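Budgeting for hand-held grippers, office tidying tasks

skonder_dave
Pricing up two hand-held grippers for December. First job is clearing a meeting table: mouse, mouse pad, magazines, small cup or can.

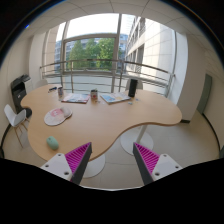
Replies (4)

ksikder
Ridged finger pads are your running cost. We put aside $542 a year for spares on ours – more if you're picking up paper. Kamrul Sikder

peltel_fan
Disagree. Buy one, not two, and spend the other $1,000 on storage and labelling.

skonder_dave
One breaks and we're stuck. Kettani quoted almost 3,000 for the pair, freight to Skernness on top.

ksikder
Get two. Ask them to itemise the fingers separately from the mounting blocks, ours came as one line and we couldn't reorder just the pads. Freight was $100 for us.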